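The Town That Shares One Kitchen

The bread goes in at half past four in the morning, before the school cooks arrive and well before the jam people. Ravinder Beaulieu has the first slot at the Birkett kitchen because she asked for it. She sells about ninety loaves a week to two cafes and a farm stand, and she wants to be home when her kids get up.

Birkett is a town of 1,634 people at the upper end of the Usdale valley. It has a gas station, a grade school, a feed store and a grange hall. For most of its history it had no commercial kitchen apart from the one in the diner, and when the diner closed, it had none at all. Anyone who wanted to sell soup, salsa or anything else that needed a health permit had to drive 50 minutes to the county seat and rent space by the hour.

The grange hall had a kitchen, but it was built for potlucks. It had a household range, one sink and a refrigerator that froze lettuce. Clive Pickering, who rewired the building, remembers the breaker tripping every time the coffee urn and the oven were on together.

"People brought the food already cooked," he said. "They learned."

The work to bring it up to code took more than 2 years. The floor came out first, then the range, then most of a wall. A hood had to be installed, and the roof had to be cut for the hood, and the roof, once cut, was found to be rotten along the north side. The grange paid for that with a timber sale on the back acreage and a loan from a local bank. The three-compartment sink came from a school that was being torn down.

The kitchen opened in September with 3 regular users. It now has 7, plus the school district, which cooks there on weekdays while its own cafeteria is rebuilt. The rate is $11 an hour for residents of the valley and $16 for anyone else. Dry storage is extra. Cold storage is also extra, and there is a waiting list for it.

Joanne Lightfoot keeps the schedule. She uses a paper calendar that hangs inside the pantry door, and a spreadsheet she copies it into on her laptop at night. People have offered to set her up with booking software. She tried one for a month and found that users would reserve six hours and use two. With the calendar, they have to come in and write their names down, and they tend to ask for what they need.

Most of the disputes are over small things. A sheet pan goes missing. Someone leaves the walk-in door open. Somebody's labeled flour gets used by somebody else, who replaces it with a cheaper kind. Lightfoot handles these by phone. There is one rule she will not bend on, and it concerns allergens. Anyone working with nuts has to book the last slot of the day and wash down every surface afterward, including the ones they did not use.

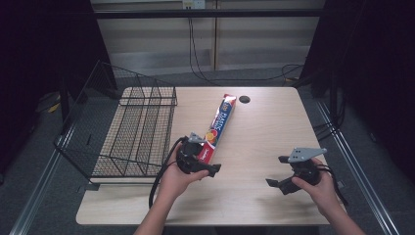 Supplies were harder to sort out than the schedule. In the first months each user brought everything in and carried everything home, down to the dish soap. Natalie Inskip, who makes frozen dumplings under the name Nurkulent, was hauling four plastic tubs up the back steps twice a week. She proposed a common order. Users now pay a flat fee each month, and Inskip buys parchment, gloves, sanitizer, towels and trash bags in bulk. Knives, spices and packaging are still private.

The fee started at $20 and went to $26 when the price of gloves rose. One user left over it and came back in the spring.

Nurkulent is the largest of the businesses now, though that is not saying a lot. Inskip sells through a grocery in the county seat and at a winter market, and she has one part-time employee. She folds the dumplings by hand. She looked at a folding machine at a trade show and worked out that she would have to triple her sales to pay for it, and she did not know who would eat that many dumplings.

The others are smaller. A retired couple makes hot sauce. A man from farther down the valley smokes trout in a trailer outside and packs it indoors. Vundia, a catering outfit run by two sisters-in-law, does weddings in summer and almost nothing from November to March. They pay for their cold storage straight through the winter so they won't lose it.

Whether the kitchen pays for itself depends on how the roof is counted. Nigel Bainbridge, who does the grange's books, keeps the building repairs on a separate page. Without them, the kitchen covers its power, propane, water and insurance, with a little left over. With them, it will be in the red for another nine years at the present rate. The school district's rent has helped, and it will end when the new cafeteria opens. Bainbridge has brought this up at several meetings.

One idea is to rent the kitchen overnight. Another is to hold canning classes, which the county extension office used to offer before its budget was cut. Some members would like to see the diner reopen in the hall itself, three mornings a week, with eggs and coffee and nothing fancy. The septic system would have to be enlarged for that, and the estimate for the septic system is pinned to the board by the front door, where people stop to read it and shake their heads.

Beaulieu would like the diner. She would also like a second oven. At present she bakes in four rounds, and the last round cools on racks in the hallway while the school cooks step around it with their boxes of produce. They get along fine. She leaves them a loaf on most days, and they let her run ten minutes over.

By 7:15 she has wiped down, signed the sheet and loaded the car. The first delivery is the farm stand, which has no staff at that hour. She puts the bread in the cupboard, takes yesterday's money out of the coffee can and drives home.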